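Progress Report to the Hundden Fund
Project: The Weave as Surface, an exhibition and residency program at Brelilthorpe
Submitted by Chaiwat Saengthong, program manager
January 14, 2018

Status

The project is on schedule in three of its four parts. The residency has started, the loans are mostly agreed, and the gallery layout is settled. The printed catalog is behind by one month. Spending is within the approved budget, with one transfer between lines that we are asking you to confirm.

Residency

Both residents began work in September. The first is making a group of wall pieces in dyed hemp, built up in layers so that the warp shows through in some areas and is fully buried in others. She has finished 2 of them and has a third on the loom. The second resident trained as a painter and is working between stretched canvas and tapestry. His first months went mainly to sampling. He wove test strips in wool and linen, painted over part of each one, and kept notes on how the paint changed the drape. We had expected finished work from him by now and have agreed to move his first review back by four weeks. This does not affect the opening.

The residents share the large studio on the upper floor. The floor loom from the old weaving workshop was repaired before they arrived. The beater still pulls to one side and will need a new reed before the wider pieces can be woven. The cost is covered by the equipment line.

Loans

The Ruangrit collection has agreed in writing to lend the early rug studies and the two long hangings. It has asked for lower light levels than we had planned, so the hangings will move from the front room to the inner gallery. We are still waiting for a reply about the knotted screen. If the answer is no, the wall will go to the residents' sample strips.

All incoming textiles will be frozen and then rested before unpacking. The conservator has approved the procedure and the freezer has been booked.

Public program

Four open studio afternoons were held, with 399 visitors in all. The hand weaving sessions for adults filled each time. School bookings were weaker. Two groups canceled because of bus costs, and we would like to offer a small travel grant next term. A draft of the offer is with the education staff.

Imurcombe, the hall that will take the touring version, sent its floor plan in the fall. Its ceilings are lower than ours, and the longer of the Ruangrit hangings will have to be shown partly rolled. The lender has been told and has no objection in principle.

Catalog

Two essays are in and edited. The third, on painting and woven structure, was returned to its author with questions and has not come back. The designer needs all text before she can fix the page count. We now expect the printer to receive files a month later than stated in the grant agreement. Copies should still be here for the opening.

Budget

The freight estimate came in $839 under the figure in the application. We ask for permission to move that amount to framing and mounts, where the sample strips will need backing boards that were not in the first plan. All other lines are as approved.

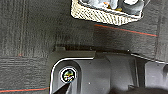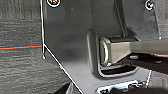
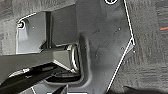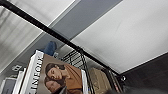 The introductory wall in the first room still has to be decided. Our proposal is to open with plain structures that visitors already know from daily life, before they reach the loaned pieces. The residents want to include household objects along with cloth. The light-colored basket in the first photograph is close to what they mean: the weave crosses on the diagonal and leaves small diamond-shaped openings, and that pattern can be followed from several feet away. The wall text would point to the same crossing in one of the rug studies. We would show no more than a few such objects, on a low shelf, with short labels. The shelf is already in store and needs only paint.

Next steps

Confirm or replace the knotted screen. Fit the new reed. Hold the second resident's first review. Receive the third essay and send the full text to the designer. Send the revised hanging plan to Imurcombe.

We need your answer on the budget transfer before the backing boards can be ordered.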